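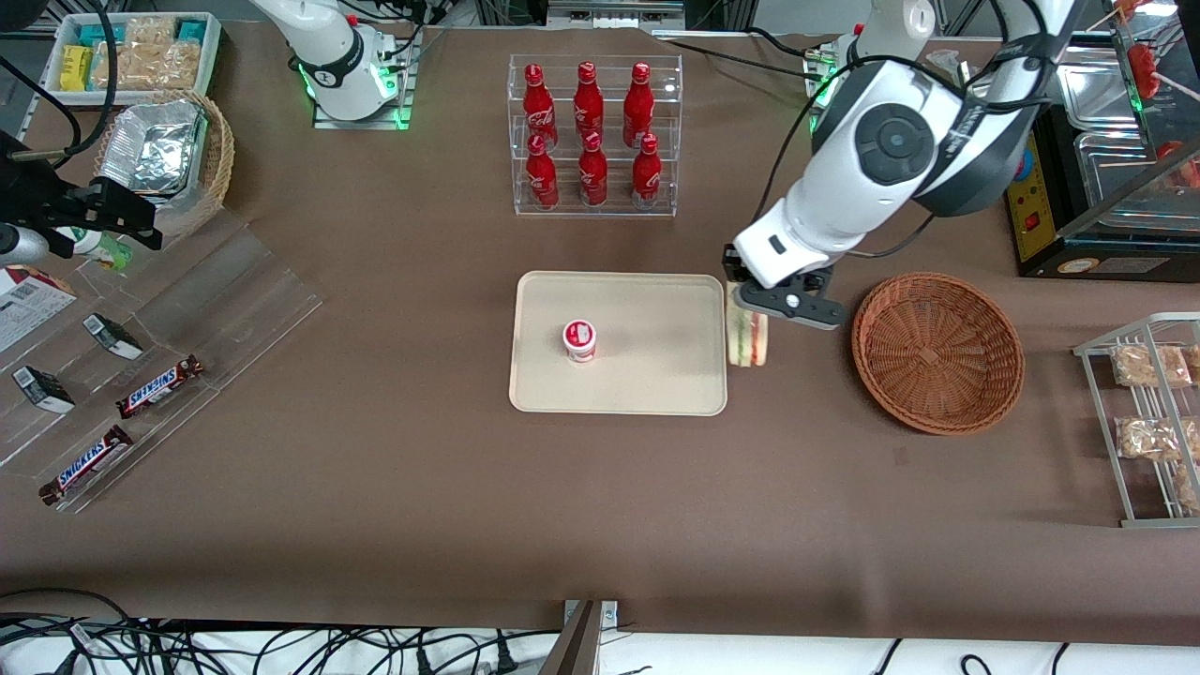
*Fig. 1. Triangular sandwich in clear plastic, lettuce and a red filling showing.*

# Week 3: Why bread goes soggy (and why it goes stale, too)

Okay, last time we got as far as water activity and then I ran out of board. Some of you looked worried, so I'm going to back up a little before we do anything new. If you already get it, skip to the part on staling, and I promise not to be hurt.

## Water content vs. water activity

Water *content* is how much water is in the food. Water *activity* is how free that water is to go places and do things. It runs from 0 (bone dry) to 1 (pure water), and we write it a_w.

The reason I keep going on about this is that water moves from high a_w to low a_w, and it doesn't care one bit about content. Jam has plenty of water in it, but the sugar is holding on tight, so its a_w is low for something so wet. A lettuce leaf is way up near 0.99. Bread crumb is usually somewhere around 0.95, crust is lower, and a cracker is down in the basement.

Put any two of these next to each other, close them up in a wrapper, and they'll start trading water until they match. They don't have to touch! Water vapor in the trapped air will do the job, just more slowly. (Alcides Prado asked me after class whether a tighter wrapper would stop it. Nope. It keeps the water from leaving the package, but everything inside goes right on trading.)

## Three ways to slow it down

1. **Put up a wall.** Butter, mayo, cream cheese, anything fatty, spread all the way to the edges. Most people stop short of the crust and that's where it gets in.
2. **Match the two sides.** Roast the tomato a bit, salt and drain the cucumber. You're pulling the filling's a_w down toward the bread's.
3. **Buy time.** Pick a denser bread. Smaller holes, slower soaking.

Number 2 is my favorite and it's the one people skip. Try it at home with cucumber, it takes no effort at all.

## Now, staling

Staling is NOT drying out. I'll say it every week until January if I have to. You can seal a loaf so well that it loses no water and it will still go firm on you.

What's going on is starch. When you bake the dough, the starch granules swell up with water and lose their tidy structure. As the loaf cools and sits, the starch chains start lining up again. Amylose does this fast, in the first hours, and it's why you can slice a cool loaf cleanly but a hot one tears. Amylopectin takes days, and that's the slow firming you notice by the end of the week.

Two things to remember for the problem set:

- It goes *faster* in the fridge than on the counter. The freezer more or less stops it.
- Heat partly undoes it, so toast tastes fresh. It doesn't last, though, so eat it.

So now you see the bind for anybody selling a filled sandwich. The filling has to be kept at 40 °F or below to be safe, and that's pretty much the worst place you could put bread. Safety wins, always, and then the baker has to fix the bread some other way. Emulsifiers (monoglycerides, mainly) get in the way of the starch lining up. Certain amylases trim the chains so they don't pack as well. A little added fat helps too. Next time you're in a store, turn a pack over and see how many of these you can find on the label.

## For the kitchen lab

We're in room 1403, not the usual one. Luminița Vlad is running it, so please listen to her about the scale, which is fussy.

Each pair gets a 520 g loaf. Cut your slices, weigh them, and set up four samples:

| Sample | Barrier | Filling |
|---|---|---|
| A | none | fresh tomato |
| B | butter to the edge | fresh tomato |
| C | none | salted, drained tomato |
| D | none | nothing (control) |

Wrap all four and put them in the lab fridge, which is set to 37 °F. Next session you'll peel off the filling, scrape off the butter as well as you can, and weigh the bread again. Report the change as a percent of the starting weight. And yes, the scraping is messy and will throw off sample B. Tell me which direction you think the error goes and you'll get full credit for that part.

Please don't eat the samples.

## Reading

The chapter on starch in your course pack, up to the section on pasta. Skim the bit on gelatinization curves; we'll go through those together with the rice data.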